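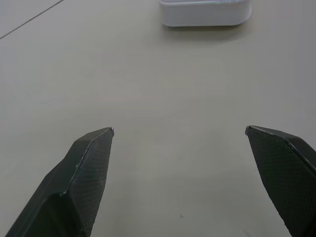

Dwynwen Morris thinks the walking doll's hip cam is worn and the spring is fine, and wants the spring left alone until the cam has been measured. Noted. I had planned to change both.

01/12/2018
Civden walker, second doll. Battery box cleaned with vinegar on a swab, contacts bright again. Motor turns freely off the gear plate. With the plate on, it stalls at the same point of every turn, left leg forward.

Opened the torso again (2 long screws at the back, short one under the collar). Cam has a flat on the high side. Measured it against the cam from the parts doll, which has no flat. Dwynwen was right about that much. Spring not touched.

Fitted the parts cam. Light grease on the shaft only, none on the nylon gear. Ran her in the stand for 30 minutes without a stall. On the floor she still leans left and falls at the edge of the rug.
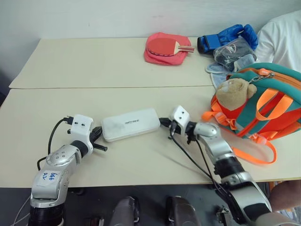
Bench, Saturday.

Voice unit: the Drosari record is scratched in the outer groove and skips to the second phrase. Ginette Wong has a spare from a Vincze doll, same diameter, but the center hole is smaller. Do not ream it until we know whether the Vincze unit can be saved.

To do:
Shim left ankle, try card before plastic.
Replace drive belt on voice unit.
Ask Ginette for the belt size.
Floor test again in February with the shoes on.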